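Grunon puts two-armed robot on its returns bench

Household goods supplier Grunon has begun using a two-armed robot to sort returned items at its Prultmont warehouse, taking over a job that used to keep nine people standing at benches for most of a shift.

The robot started on the evening shift in October and now runs from 2 pm until the building closes. It picks up returned goods one at a time, turns them for checking and sets them down again in a row, ready for a person to decide what happens next. The firm says all nine of the returns staff have kept their jobs and their hours, although most of them are now doing something different.

Returns at Prultmont are a mixed lot. Grunon sells to homes, schools and small laboratories, and goods from all three come back through the same door. A parcel of kitchenware may be followed by a box of lab supplies, and each needs to be looked at before it can be put back on the shelf, repaired or thrown out.

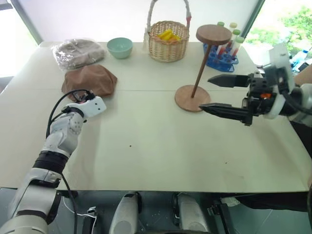
The two arms at work on the returns table, with a basket, a bowl and a rack of capped tubes among the goods.

The arms were set up by Hattori, an engineering firm that has worked with Grunon before on conveyor belts. The software that plans their movements is called Prirkano. Staff can stop the arms from either side of the table and can take an item away from them if they think it is being handled badly.

For the people on the shift, the biggest change is in what they do with their hands. Lifting and turning has gone down. Typing has gone up. Each returned item now has a short record, and a member of staff has to fill in its condition, the reason given by the customer and where it should go. Two of the nine have been trained to restart the system and change worn finger pads, and they are paid a higher rate on the days they do it.

Not everyone likes the new routine. Some of the staff told managers in the first weeks that the work had become slower to get through and more lonely, as they used to sit in pairs and talk. The benches have since been moved so that two people share the checking desk again. A request for a longer break in the evening, when the screen work is heaviest, is still being discussed.

The robot is also slower than an experienced person on many goods. Soft items such as cloth bags give it trouble, and so does anything in loose plastic wrapping. Tall, thin things are better. Stands and holders with a round base can usually be gripped by the rod, and staff now tend to leave these for the arms and deal with the fabric themselves. 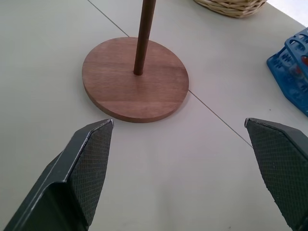

Daichi Tsuji
Warehouse reporter

The site handles about 1000 returns a week, and managers want 90 per cent of the hard goods among them to pass through the robot by next spring. They would not say how close they are to that now. Supervisors keep a written list of items the arms have dropped or refused, which goes to Hattori at the end of each week, and changes to the software come back a few days later.

Lab goods are treated separately once they have been sorted. Any tube or container that comes back with something in it is put aside for a trained member of staff, and the arms are not used to open or empty anything. That rule was in place before the robot arrived and has been kept – the only difference is that it is now printed and fixed to the checking desk as well.

The returns team has asked for a say in which goods are added next. Under the present plan, glassware would come first, followed by small electrical items, but several of the staff would like heavy pans moved up the list to spare their wrists. Grunon has agreed to a meeting on this before any more items are added.

The morning shift at Prultmont is still sorting by hand. The firm said it had no date for changing that, and that a second pair of arms had not been ordered.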